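Filed under: Workshop notes / Closures / Moulding

January, bench notes, started 8.40

Continued the leak trial on the screw caps for the Trestley bottle. Yesterday's note says the liner is guilty. After this morning I am less sure, so please do not order new liner material before reading to the end.

Material is the same polypropylene from Kapoor, natural colour, no masterbatch. Tool is the old one with 4 cavities, cleaned and greased before start. Cooling water was set to 18 degrees and it stayed there all morning, I checked it at each box change. Cushion was steady. I let the machine run a while before keeping any parts, and the first shots went into the regrind bin.

Caps from cavities 1, 2 and 4 close well. The thread feels smooth, and the tamper band breaks in all bridges when I open by hand. Cavity 3 is different. The band breaks, but one bridge stays long and bends instead of snapping, and the cap sits a little bit crooked on the neck. With my eye I can hardly see it. With the feeler gauge under the skirt it is clear: the thin blade goes in on the side of the gate mark and does not go in on the opposite side.

So I did the leak test again, this time keeping the cavities apart (yesterday they were mixed in one box, my mistake). I took 60 caps, the same quantity from each cavity, put them on filled bottles with the torque tool and laid the bottles on their side on blotting paper. I left them until after lunch. All wet spots were under cavity 3. The other three groups were dry, also at the neck ring. 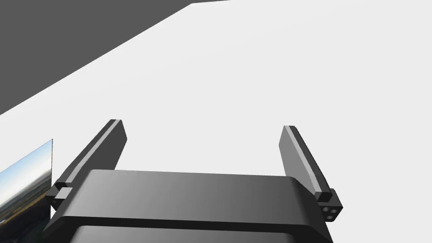
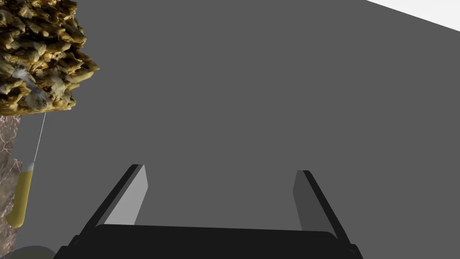 The liner is the same roll for all four cavities, so I don't think it can be the reason for such a result. My opinion now is that the core pin in cavity 3 is standing not quite straight, or there is some dirt behind its seat. Another possibility is ejection: if the stripper ring pushes earlier on one side, the warm cap can be pulled out of shape. I tried two seconds more cooling time to see if this helps. The crooked fit became smaller but it did not disappear. Longer than this I don't want to go, the cycle is already slow for such a small part.

Also measured the necks, to be fair to the caps. The bottles from Hilimden are inside the drawing, on the high side for the outer thread diameter but inside. I wrote the values on the back of the trial sheet.

Everett Haverford looked at the caps at 14.30 and agrees about the core pin. He remembers that this pin was changed when the tool came back from Fukovstead, and that the shim under it was not the original one. I could not find a paper about this in the tool folder. If somebody has it, please put it back.

Caps already packed for Trestley: 3,900, all cavities mixed. I put the red hold label on the boxes and moved them to the lower rack. The cavity number is moulded inside the top, so sorting is possible, only boring.

To do:
- pull the tool, take out core pin 3, clean the seat, measure the shim
- compare with pin 2 on the surface plate
- check stripper ring for play
- sort the held boxes, keep cavity 3 separate, do not regrind yet
- repeat the side test with the same liner roll

Torque tool was reading low at the end of the day, battery is on the charger. Black insert for the sample tray still missing.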